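Robotics club, where we're at

July 2026

Quick one tonight, bus in a bit. Third write-up for the club page and I'm behind on all of them.

So. Grornstead sim league. We're in it, team name is Plamier (long story, lost a vote). Everything is in simulation this season, no hardware at all, which I was grumpy about in February and am less grumpy about now. Turns out you can break a lot more stuff before dinner when none of it is real.

The task is cup to dish. Arm picks up a cup, brings it over, sets it down inside the dish, lets go, backs off. Sounds like nothing. It's eaten most of my summer. Grasping was okay pretty early. Placing is the problem. Let go too high and the cup tips, go too low and the fingers catch the rim and drag the whole dish across the table. We had a week of just that. Dish sliding off into the void, over and over.

What helped: slower last bit of the descent, and lining up on the middle of the dish instead of the nearest bit of rim. Also somebody had the cup mass set to basically a brick. That was me. Fixed. 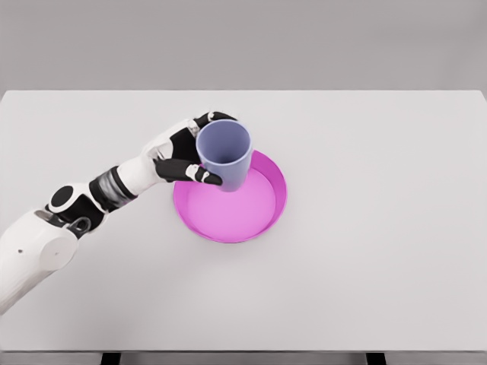
How is a run scored in the sim league?

Each team gets 29 runs with the start positions shuffled, and a run counts only if the cup is standing inside the dish when the arm has backed off. Knocked over is zero. Resting on the rim is zero too, we asked.

Our best practice set is 76 percent, on my laptop, with the fan screaming. The Dreten team posted 98 on the forum and I've decided not to think about that. They've been at it two seasons longer, and they share their notes, so fair enough. Borrowed their idea of pausing before release. Just a tiny pause. Helps more than it should.

Still to do before the entry closes:

thumb timing, it lets go a hair after the fingers and the cup gets a nudge
clean up the config files, there are 4 versions and I dont trust any of them
write the method page (ugh)
re-run everything on the Nørgaard lab machine so the numbers arent just from my laptop

If anyone from club is reading, please stop editing the main branch directly. Make your own copy, then ask for a merge. I spent an entire evening hunting a bug that was a missing minus sign adn I'm still a little mad.

Next meeting is the usual room, bring a charger, the outlets by the window are dead again. More when the thumb is sorted.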